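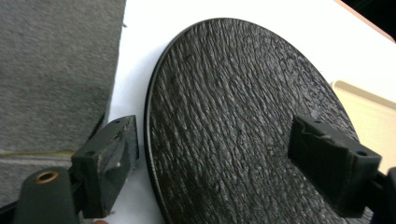

Black plate with the ridged surface, close up

Subject: Re: Glazes that look like stone, and the April swap
Date: 7 February 2019

Hello all,

Sorry to be slow with this one, I have had the kiln room in pieces for a fortnight and the computer under a dust sheet. The plate at the top is all ripples and ridges, almost like slate or the bark of an old tree. I do love how the high bits go silvery and the dips stay nearly black!

Somebody on the list wrote:

> I've been trying to get a dark, rough surface on my plates for
> months and all I get is a sort of sulky brown. I press the clay on
> to a bit of old bark, which gives a lovely pattern, but then the
> glaze fills it all in and you'd never know I'd bothered. Am I
> putting it on too thick? Also, is the Lollden swap still on for
> April, and do we have to book a table like last time?

Too thick, I should think, yes. I did exactly the same for my first two winters and blamed the clay, the kiln and at one point the water. What cured it for me was brushing the glaze on, leaving it until it had lost its shine, and then going over the high parts with a barely damp sponge. Go gently and rinse the sponge far more often than you think you need to. You want most of it off the ridges and a good puddle of it left down in the hollows. It looks dreadful before it goes in, so don't lose heart.

The sulky brown may be another matter. Mine went brown when I was cooling too slowly, but a friend in Stenby had it the other way about and swears by leaving the lid shut overnight, so I think you'll have to make some test tiles and see what your own kiln likes. I did 11 last spring, all from the same bag of clay, and only 4 were anything I'd want on a table. Write on the back of each one what you did to it. I thought I'd remember and I didn't.

One more thing about rough plates, while I'm rambling. They're lovely for bread or cheese but knives do make a horrid noise on them, and anything with gravy is a misery to wash up. I keep the rim smooth on mine, it's kinder to the hands and a bit easier to wipe.

As for Lollden, yes, it's on, in the small hall again and not the big one. You do need to book, as there are only 30 tables and we had 57 people asking last year (which was lovely, but oh dear, the parking). Sharing is fine and rather more fun, I always think. If you've got any spare kiln shelves do bring them along, even chipped ones, as there are a few new members setting up from nothing. I'll have a bucket or two of the white slip for anybody who wants to bring a jar.

Do let us know how the sponging goes, and send a picture if you can, brown or otherwise.

Warmest wishes from a very dusty Makris Lane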